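3. Materials and surfaces in the shared kitchen

3.1. Background to the household interviews

The interviews described in Section 2 were made to learn how people choose, keep and throw away their cooking vessels. During the first readings of the transcripts it became clear that the material of the vessel was mentioned much more often than its size or its price. For this reason we give the material a section of its own. The respondents came from two districts, Asstead and Garside, which differ in the age of the housing but have a similar share of rented flats. In both districts we spoke only with persons who cook at least 4 times a week.

We use the word "surface" in a broad meaning. It covers the finish of the metal, the marks that come from use, and also the impression of cleanness which the respondent connects with a certain look. Earlier writing on kitchen goods has often treated these as separate questions. In the speech of our respondents they were mixed, and we found it better to keep them together at the stage of coding.

3.2. Shine as a sign of care

The strongest theme in the group of codes on steel was shine. Respondents from Garside spoke of a shining pan as something that shows the care of the household to a visitor. One woman told us that she keeps two saucepans of the same size, and that the duller one is never put on the table. A retired fitter explained that he polishes the outer wall but leaves the inside alone, as he believes that the inside "should look like it has worked". Such divisions between the outside and the inside were frequent, although the interview guide had no question on them.

In Asstead the same theme was present but it had a different weight. Younger tenants described the shine as a quality of a new purchase, which is expected to go away after the first months and does not have to be defended. Several of them were surprised when the interviewer asked how they polish. At the same time they complained about fingerprints and about the white spots which hard water leaves behind. We therefore do not conclude that younger tenants are indifferent to the surface. They seem to accept scratches more easily than spots, probably for the reason that a spot is understood as dirt and a scratch is understood as age.

A mirror-like finish has one more property which was discussed at length: it gives back the colours of the room. Respondents who had dark worktops judged the same type of pan to be "heavy" or "serious", while those with pale worktops called it "clean" or, in two cases, "like a hospital". The combination of polished steel and a pale surface is the one shown in Figure 3.
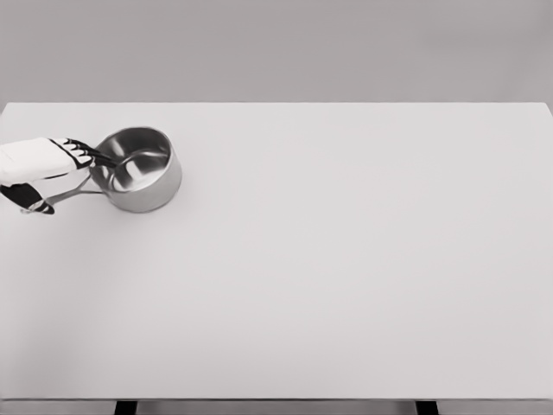

Figure 3. Stainless steel saucepan with a mirror-like finish on a pale grey-white tabletop (computer rendering).

The comparison with enamel is instructive. Enamelled pots were described by their colour first and by their condition second, and the place where they stood was almost never mentioned. With steel the order was reversed. It may be that steel, having little colour of its own, invites the speaker to describe what is near it. We return to this point in Section 5, where the vocabulary of the two districts is treated in more detail.

3.3. Handles and the habit of grip

The second theme was the handle. Here the answers were less emotional but more exact. Most respondents could say without hesitation which of their pans becomes unpleasant to lift when it is full, and many of them showed the movement with an empty hand while they spoke. The interviewer's notes on these movements were coded together with the words, following the procedure that Inskip developed for the Rurum pilot study.

Two habits can be separated. In the first one, the pan is taken close to the wall of the vessel, usually with a cloth, and the weight is kept near to the body. In the second one, the pan is taken near the end of the handle and the other hand supports it from the opposite side. The first habit was more common with older respondents and the second one with those who had learnt to cook on electric hobs. We had expected that the length of the handle would decide the habit, but the same persons kept their way of holding with short and with long handles.

3.4. The card-sorting task

After the interview each respondent was asked to sort a set of 20 cards with names of surface qualities, such as "dull", "smooth", "greasy" or "bright". The cards were prepared in cooperation with the Zestska archive of household catalogues, from which we took 500 short descriptions of cooking vessels as a source of vocabulary. Words that had a clearly commercial tone were removed before the selection. The respondent was free to make as many piles as he or she wished and to leave cards out.

The sorting confirmed the main result from the interviews. "Bright" and "clean" were placed in the same pile by nearly all respondents in Garside, while in Asstead "bright" was often put together with "new". The card "smooth" caused the most discussion. For some it described the touch of the metal, for others the ease of washing, and one respondent refused to place it at all before she was told which of the two was meant. In the later analysis this card was kept, but its position was not used for the calculation of distances between piles.

A limitation of the task is that the words were read without any vessel at hand. Kelly Inskip, who conducted the sessions in Garside, noted that several persons went to the cupboard and took out a pan before they decided. We allowed this, and marked such cases in the protocol with a separate sign. They are listed in Appendix B together with the material of the vessel which was taken out.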